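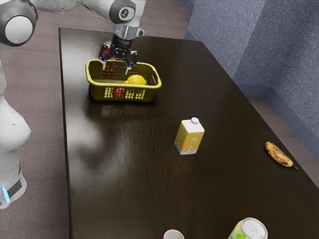
Dark wood under a glossy finish, with glare across the left half.

Gloss Is a Maintenance Commitment
By Etornam Agbenyega

My position is simple: a dining table that is used every day should have a satin or matte finish. Gloss belongs on pianos and on furniture that is dusted more often than it is eaten from. Most retailers still sell it as the premium option, and buyers pay extra for a surface that will look worse sooner.

The difference between the two is mostly one of texture. A gloss film is smooth enough to reflect light in a single direction. A satin film contains a flatting agent, usually silica, that scatters it. The protection underneath can be identical. A scratch in satin sits among many small irregularities and is hard to find. The same scratch in gloss interrupts a mirror, and a window or a ceiling lamp will point to it from across the room.

I refinished tables for a living until October of last year, most of them at the Grekska workshop with Marjan Azimi. The customers who came back unhappy had nearly always chosen gloss. Their tables were sound. The film had not failed, and in most cases it had not worn through anywhere. It had dulled in patches where plates were slid and sleeves rested, and the patches showed against the shine that remained.
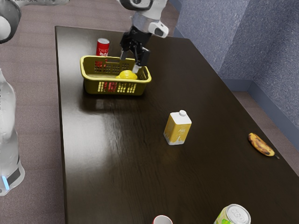
Abrasion on a tabletop comes mainly from objects that are set down and then dragged. Ceramic with an unglazed foot is the worst offender, and grit caught under anything flat is second. Household storage adds to it. A slotted plastic basket with a lemon in it looks harmless on polished wood, and the plastic is softer than most cured finishes, but the dust trapped beneath it may not be. Lift it when moving it. A can deserves the same treatment, with a coaster if it has been in the refrigerator.

Repair is the stronger argument. Satin can be rubbed out locally with a fine abrasive pad and paste wax, and the repair will blend if the strokes follow the grain. Gloss has to be leveled, then taken through a sequence of finer abrasives and polished, usually over the entire top. Kwabena Abugri, who trained me, charged 300 dollars for that job and considered it underpriced. I agree with him.

The usual objection is that gloss shows the grain better. It does deepen color, and on dark wood the effect is considerable when viewed from the right angle. From the wrong angle the viewer sees the lamp. Oil followed by a thin satin topcoat recovers most of the depth without the reflection. 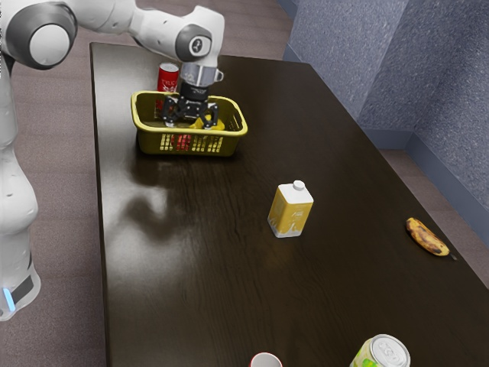
What to ask before buying

Ask for the sheen as a number at 60 degrees. A reading of 40 is already brighter than I would want at breakfast. Ask whether the film is lacquer, polyurethane or something else, since the repair method depends on it. Then ask for a finished offcut, drag a mug across it and look at it beside a window.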